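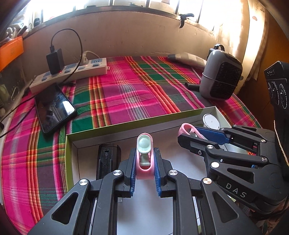 Who can take part in the Skunimgate gripper build?
Anyone 18 or older who can get to the workshop in Lasville on Saturday mornings and has a table, a bed or a bench at home to practice on. You don't need an engineering background. If you have put together flat-pack furniture and can follow a wiring diagram, you have enough to start with.

Call for participants: home and workshop gripper build

Skunimgate is a small project run out of the Cidano shared workshop on Semple Street. We design hand-held grippers that people can use to pick up, turn and put down household objects, and we are trying to get the design to a point where someone can build one at home without calling us. We are looking for 22 people to join the next round, which starts in June.

What you will do

You will build one gripper from a kit of printed parts, screws and finger pads. The first two sessions are at the workshop, from 9:30 in the morning until we finish, usually before 1. After that you take your gripper home and use it on small things: bottle caps, clips, plugs, kitchen items, whatever is lying around. You keep a written log of what it held, what it dropped and what came loose. Short notes are fine. We read all of them.

Midway through the round we hand out a revised set of linkage arms. You swap them in and repeat the same pickups so we can compare. The swap means taking the finger pads off and putting them back on, and we want to know how long that takes you and where you got stuck.

The last session is back at the workshop. Bring the gripper and your log. We measure wear at the joints and go over the build guide page by page with whoever wants to stay.

What we ask for

- Two workshop sessions at the start and one at the end, all on Saturday
- Three or four hours a week at home in between
- A phone or computer to send in your log
- Patience with small screws

If you have your own printer and want to print your own parts, tell us when you apply. The full set takes a while, and we would like to hear how it goes on machines other than ours. Filament is not covered, so work that out before you commit.

What you get

Participants who finish the round are paid $293. You keep the gripper. You also get bench access at Cidano until the final session, including the soldering stations and the drill press, but the laser cutter needs a separate induction and we can't do that for you.

The last group logged 2,625 pickups, and 541 of those ended in a drop. Small upright objects with rounded tops were the hardest to hold straight, and thin curved pieces came next. The new finger pads are meant to help with both. We don't know yet if they do.

Good to know before applying

The workshop is on the second floor and the elevator is out of service. If stairs are a problem, write to us anyway - we can run the build sessions for you in the ground floor classroom. Parking on Semple Street is metered on Saturday until noon.

The gripper has pinch points at the joints. Keep it away from children and pets. You will sign a short safety sheet at the first session.

How to apply

Send a few lines to Yoshinori Sekiguchi at the Cidano front desk, by email or on paper. Say what you have built or repaired before, where at home you plan to work, and whether you are left- or right-handed. We need more left-handed builders than we had last time. No resume needed. You will hear from us either way before the round begins.

18 shares | 6 comments

Related posts
Build guide: fitting the finger pads
Workshop hours for June
Wanted: used bench vise, any size
Notes from the last gripper round
How to book the soldering stations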